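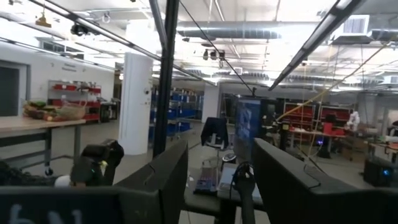
Photo: Baltasar Peñalver

I've been meaning to have a moan about desks for ages, and a workroom like this one is as good an excuse as any. A keyboard, a pale heap of something flat beside it, a chair with a dark back, cables in a tangle off to one side. I could sit down there tomorrow and feel at home, and I think that's worth defending.

Our office in Vinimholm went "clear desk" in March. Everything had to be off the surface by six each evening, and I do mean everything: mugs, chargers, the little cactus my sister gave me. We each got a locker (mine is number 229, up a flight of stairs and past the loos) and a leaflet about calm. I kept the leaflet. It's in the locker, under the cactus.

Now, I like a clean table as much as the next person. I wipe mine down every Tuesday and I get quite cross about crumbs. But clean and bare are two different things, and somebody upstairs has muddled them up! A desk where work is going on ought to have work on it. If I've left a stack of papers at my elbow, it's usually so that my elbow finds it in the morning. Put it away in a cupboard and I'll spend 14 minutes wondering what I was doing, then make tea, then start something else.

Cables are the bit people really can't bear, I know. My friend at Duangkaew, the furniture shop by the station, sells a box with a lid for hiding them, and it's a lovely box. I bought one. The next time I needed to swap a plug I had to pull the whole lot out on to the carpet and follow each lead along with my finger, muttering. They've been out in the open ever since and I can get at any of them without kneeling down.

And chairs! Nobody in charge of tidiness ever sits in the chairs. We were offered new ones, the Vurura, very slim, almost 949 euros each, and after an afternoon in the sample my back went on strike. I'd rather have the old thing that's been let down and cranked up by five different people and still holds you properly.

What I'd ask for is fairly modest. Let the person who uses the desk decide what lives on it. Sweep the floor, keep the walkways clear so people don't go flying, empty the bins. Then leave the papers where they are, please. I've asked for mine back, and Facilities say they'll look at it after the summer.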